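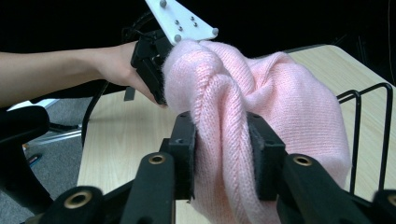 How do you fold a chunky or floppy knit so it doesn't come out of the drawer looking chewed?
Lay it flat, smooth it from the middle outward, fold the sides in, then fold up from the bottom in thirds. Never hang it.

Knits week at Stillgate – the gallery

Quick page, sorry, tea going cold. Pale pink knit at the top, all bunched and twisted, fine little stitches running along the twist. Everyone asks about knits so knits get their own page. One picture, then the notes pile that goes with it. Text first drafted in April, only now getting it up.

Sastmont Street room, the big table. 90 minutes a session, coats off, sleeves up.

THE PINK ONE

Soft knit, faint rib to it, a bit fuzzy where the light catches. Pinched up into a peak, the rest spreading out to the right. Twists like that are the first thing to undo – before any folding. Find the end of the coil, unroll it, don't yank. Yanking stretches the rib and then one side is longer forever.

Flat hand after. Palm, not fingertips. Fingertips leave dents in anything fuzzy.

SWEATERS

Front down on the table. Arms straight across the back, one over the other. Sides in to the middle. Then thirds, from the hem up. Stand it on its edge in the drawer if it will stand, if not lay it flat and stop fighting it.

Heavy ones go at the bottom of the stack. Obvious, but I've pulled apart enough squashed piles to write it down.

BEANIES

Cuff down, flatten, fold once. Thats it. Two folds and you get a crease right across the forehead. Pom-poms hang over the front of the basket, looks silly, works fine.

SCARVES

Half, half again, then roll from the fold end. Long fringe gets combed with the fingers first. Fringe on the outside of the roll.

BABY KNITS

Too small for thirds. Halves only. Sandra Hollis folds hers around a square of card and slides the card out, very neat, I can't be bothered but it does look good on the shelf.

PILLING

Comb before folding. Lint roller does nothing for pills, it only picks up the hair. Pull the knit tight over your knee and go one direction. Stop when you can see through it!!

STORAGE

Fashola bins for the everyday stuff, the low ones. The tall ones are a mistake with sweaters – you only ever wear the top two. Zip bags for anything going away for the summer, and leave some air in. Squashed flat for months is how you get creases that won't steam out.

Zultiteck hangers, the padded ones: good for shirts, still no for knits. People keep asking. Shoulders go pointy.

Cedar blocks want a sand every so often or they just smell of nothing. Keep them off pale colors, put them in a sock.

THE BIG SORT

400 pieces on the fall list, hats and gloves included. Bags by the door are sorted by size now and not color, please stop re-sorting them by color. Singles go in the shoebox. If a glove has been in the shoebox since spring it goes to the craft shelf.

Next one is November 9, 2024, same room, same table. Bring 3 knits you've given up on and a towel to work on. Parking is round the back, the front gate sticks so give it a shove with your hip.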